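Filed under: Bench diary, Grippers, Cloth handling
Last updated: 13 April 2023

Second round with the hand-held grippers, this time on cloth. Marek had the comparison sheet open before I got my coat off. We are trying the Kimeo pads against the older Surnix ones, same bodies, same camera settings, and the only thing that changes between blocks is what sits at the end of the fingers. The Kimeo pads are the triangular kind with the thin ridge along the edge. In February we used them on boxes and bottles and they did fine, so today was meant to be the hard part.
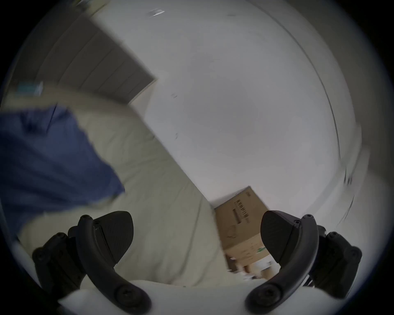 by Štěpánka Ondrejka | Gripper trials | 2 comments

I'll put down the setup first so I don't have to ask Radek again. One gripper in each hand, the wide lens on both, plus the head camera. Lift the cloth by two corners, hold it, lay it down flat, let go. We work on the bed because the mattress gives a little, and on a hard table the fingertips scrape before they close. Radek wanted the table as well for completeness. We left that for another day.

The wide lens is still a mixed blessing. It sees both pads and most of the room at once, which the tracking likes, but anything straight comes out bent and a fast turn of the wrist smears the background. The fingers themselves stay readable. I asked Marek how much smear the tracker can take and he said he would rather I moved slower than find out. So I moved slower. It makes the forearms ache.

The first block was with the Surnix pads. They are softer and they hold well once they have the cloth, but getting hold of a single layer is a matter of luck. I kept picking up the sheet along with it. Twice I had the cloth up and the sheet under it came up too, and I had to open both sides and start again. Rostislav logged those as failures, and I argued that one of them was my wrist angle. He logged it anyway. He is right to, I suppose – if I start choosing which mistakes count, the numbers are worth nothing.

The Kimeo pads were better at the first pinch. The ridge seems to get under the edge of the fabric if I come in low. What they do badly is the long hold. With both corners up and the cloth pulled fairly straight, the left side crept on me, a little at a time, and I found myself squeezing harder than I should. By the end of the block my index finger was stiff.
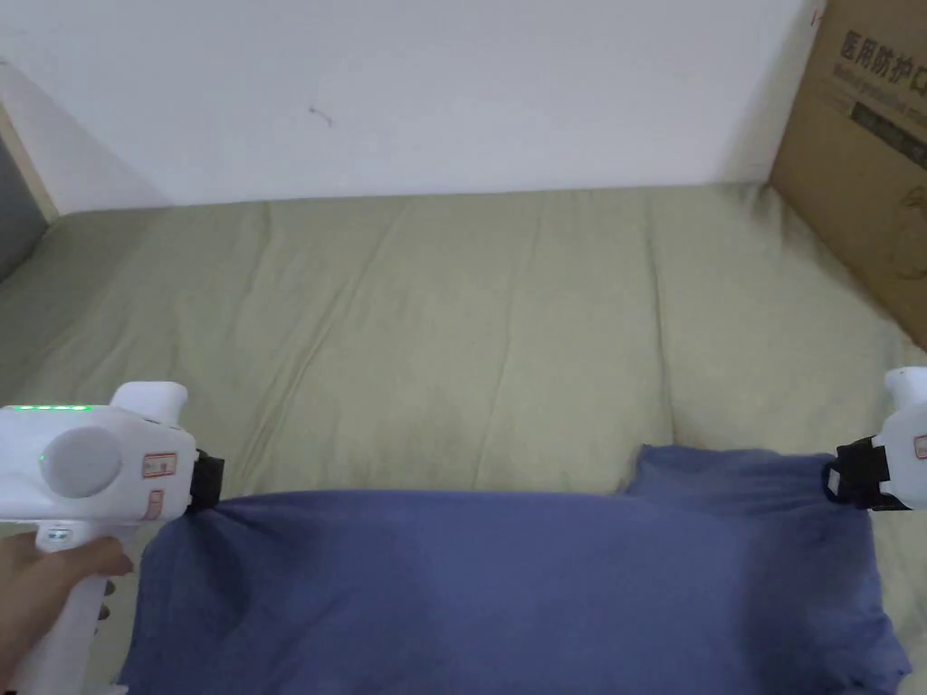
Both corners held, left gripper nearest the head camera.

Head camera notes. It gets the near gripper very well and the far one only when I remember to look to the right. A good share of the takes have the right gripper half out of view. Caroline Obura phoned from Gamell at lunch and I told her this, and she suggested tilting the mount and standing back a step. I tried standing back. My arms are too short for it with the bed at this height. The mount we can tilt, but then everything before today is at another angle and Marek has to calibrate again. We agreed to leave it until this comparison is finished.

Counts, for my own record. We have 275 good takes from today, both pads together. That brings the total to 2,634, of which 1,375 are cloth. Rostislav threw out 11 for lost tracking, nearly all of them from the first block, when I was still turning too quickly.

There was a short disagreement in the afternoon about the controller. Radek thinks the creep on the long hold is nothing to do with the pads, and that when we move to the arms the Havlíček controller will keep a steady grip where my hand doesn't. Marek thinks a pad that a person can't hold with will be trouble for an arm too. I don't know. I would like to see the Kimeo pads on the arm with the same cloth before anyone orders more of them, and I said so. Radek wrote it on the list.

Things to do before the next round:

Check the screws on all four finger joints. Nothing was loose, but I didn't check the torque.
Charge both grippers overnight.
Find a second cloth, thicker, in a color that isn't so close to the sheet when the light goes.
Ask Caroline if she can spare her spare pads.

Packed up a little after five. Rostislav stayed to copy the files. I still think the Kimeo pads are the better of the two, but it's closer than it was with the boxes, and I would not want to defend it with one day of cloth.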